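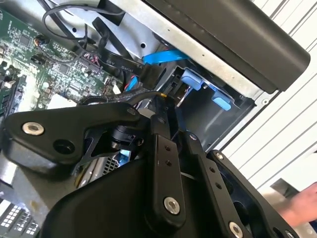
Whether a machine can do shop-floor chores yet depends a great deal on which chore you pick. Moving boxes from a pallet to a shelf is mostly solved. Taking a desktop computer apart for parts is a long way from solved, and cables are the main reason. A person doing this work pushes a cable aside with the back of a finger and doesn't think about it. For a gripper, the thin black cable with the small gold-colored connector is a job by itself, with wires, a blue SATA cable and a flat black ribbon all close by. Get hold of the wrong one and you may pull on something that was meant to stay put.

Computer teardown has been on our minds because the Brelau workshop takes in old office machines and strips them for memory, drives and metal. Two years ago we asked members which job they would most like to hand off. Teardown came first, ahead of sweeping and label printing. It is dull, it is hard on the hands, and there is always more of it.

Delia Stoica runs the teardown bench at Brelau and has been following the automation work at Sokbridge since last November. She sent us her notes after her latest visit, and we have drawn on them for most of this item.

Her first point is that cases are not alike. A robot that has been set up for one model does fairly well on that model. Give it a case from another maker, with the drive cage turned the other way, and the success rate drops sharply. In one run of 67 connector pulls, all on the same kind of case, the arm finished 12 without a person stepping in. The rest needed a hand at some stage, most often to move a cable out of the way or to reset the grip. Delia thinks that is a fair result for a hard task, but it would not save her bench any time.

Her second point is speed. A practiced worker at Brelau can have a case open and the drive out in a couple of minutes. The arm took 195 seconds on its best connector, and that did not include the lid or any screws. Slow would be fine if it could run overnight with the lights off. At present it needs someone beside it the whole time, so you are paying for the machine and the person.

Screws went better than she expected. Pletov, who supply some of our hand tools, have a driver head that finds a screw by camera and backs it out, and she watched it clear most of a side panel – stripped heads still beat it. Sorting is also in decent shape. Once parts are loose and lying flat, a simple arm with a suction cup can put memory in one bin and cards in another. The Jitaru site has used one for that since spring and plans to keep it.

Home chores look much the same. Floors get vacuumed by machine in plenty of houses, and that has been true for years. Folding laundry, emptying a dishwasher or untangling the wires behind a television are all closer to the teardown problem. Soft things bend, and small things hide behind other things. Several members have asked whether they should wait for a home robot before replacing a dishwasher. We would replace the dishwasher.

For the workshop, the plan is to keep teardown as hand work through the winter and look at buying a sorting arm like the one at Jitaru. Delia would also like a better bench light and new padded mats, which cost far less and can be ordered now. If you work a teardown shift and have views on either, leave a note at the front desk or tell her directly. She goes back to Sokbridge in November and will write up what has changed – including whether the cables are any less trouble.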